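A Living Room Full of Homework: Ewan Mudgway on the Rornby Robotics Club

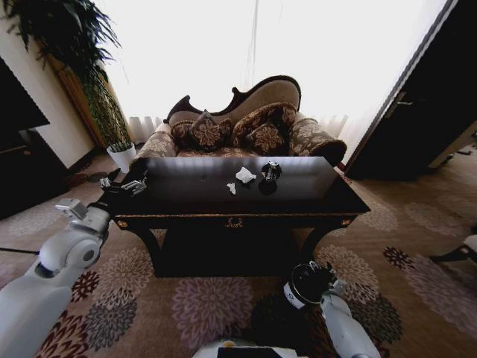

Both arms at the glossy table, with the tissues and the black cylinder still on top.

When I came to the Rornby club at four o'clock in the afternoon, I took off my shoes at the door, because everybody else had done it. I had expected a workshop. What I found was a living room with a flowered carpet, and six students sitting in the kitchen next to it with their laptops and a big pot of tea.

Ewan Mudgway has led the club for two years. Before that he taught mathematics at the school in Raltside, and he still speaks like a teacher, slowly and with pauses in which he checks if you have understood. The club is for students from 15 to 18 years old. This year they have one project only, and it has a simple name: Clear the Table.

"The task is one sentence," Mudgway told me. "There are small things on a table, and the robot must take the rubbish away and leave the rest. The students laughed when they read it. They asked me if this was for the beginners."

It is not for the beginners. The students have worked on it since January, and when I visited they were still busy with paper tissues.

I asked him why tissues are so hard. He took one out of his pocket and pressed it into a ball before he answered.

"Look at it now. Now I do this" – he opened it and pressed it again – "and it is a different object. A wooden block is the same block every time. You measure it once and you are finished. A tissue has no size that you can write down. The students wanted to write down a size. They spent two weeks on this, and I let them spend the two weeks."

Did he know that it would not work?

"I knew. But if I tell them, they only know that I said so."

The living room is part of a house that belongs to the Tsoukalas family, whose two daughters are both in the club. It has a carved sofa, a tall plant, and a dark table which is polished so well that the window shines in it. For the first months the club worked in a classroom, with a gray table and the blinds down. There the program found the objects very well. In the house it did much worse.

"The window is the first problem," said Mudgway. "In the afternoon it is only white, and the camera has trouble with everything near it. The second problem is the table. It is like a mirror. You put a black can on it and there is a second black can under it, upside down. In the beginning our program wanted to pick up the reflection too. It believed that there was an object inside the table."

One of the older students heard this from the kitchen and shouted that it had been only one time. Mudgway held up four fingers.

I wanted to know if they had thought about putting a cloth over the table. He said that this is the first question of every visitor, and also of every parent. The students voted about it, and the cloth lost. Their reason was that people who live in a house do not cover their furniture for a robot. He was pleased with the vote, although the cloth would have saved them a lot of evenings.

The club works in pairs. One pair is responsible for seeing, which means finding the objects and deciding which of them are rubbish. Another pair is responsible for movement. The third pair writes the tests and keeps the notebook, and I had the feeling that this pair has the most power, because nothing is called finished before they have signed it.

"In other clubs the notebook is a punishment," Mudgway said. "You give it to the student who came late. With us they change every month, and all of them must do it. We have 311 attempts in there now. Each one has the lamp on or off, the curtain, what was on the table, which arm was used and what happened. If they write only 'did not work', I send it back."

He let me read a few pages. The handwriting changes from month to month, but the style stays very dry. One line said: "Right arm, small piece of tissue. Closed the fingers beside it. Fingers were happy, tissue was not." Next to it somebody had written in red that the notebook is not a place for feelings.

The small pieces are the current trouble. A whole tissue is high enough for the fingers to take it from the side. A torn piece lies almost flat, and the fingers must come very near to the surface. The Tsoukalas parents have been generous, but the table is old and nobody wants to be the one who scratches it. So the movement pair made a rule that the arm has to slow down for the last 2 centimeters. It is safe, and it is also terribly slow to watch.

I asked Mudgway about having two arms, and if it makes the work easier.

"For the students it is more difficult, I think. With one arm you have only one thing to worry about. With two, they must decide which arm goes and where the other one waits. They had long discussions about the waiting. If the second arm waits too high, it is in front of the camera. If it waits low, it can be near the leg of the table. It sounds like a small question, and it took us the whole of one month."

In the summer the club will go to Kadside, where 20 school teams show their projects for one day. The organizers expect 1000 visitors. Each team gets a table from the hall and has no influence on the lamps. The Rornby students are a little bit proud of this. After the living room, they told me, they are not afraid of a hall.

Mudgway is more careful. He has asked them to prepare for a white table, a glass table and a table with a pattern, and to borrow these from their families or neighbors. When I was there they had found the first and the third. The glass one was promised by somebody's aunt.

I also asked him what he hopes the students will keep from this year, when the programming language has changed and the club has other members. He thought about it for a long time, and poured tea for both of us.

"Patience, I should say. All teachers say patience. But I would like that they look at a room differently. One of the girls told me that she came into a café and her first thought was that the tables there are very bad. Too shiny, and a window behind. She could not enjoy her cake."

At half past five the test pair called everybody to the living room for the next attempt. Mudgway stayed at the door with his cup, and he asked me kindly not to stand in front of the curtain.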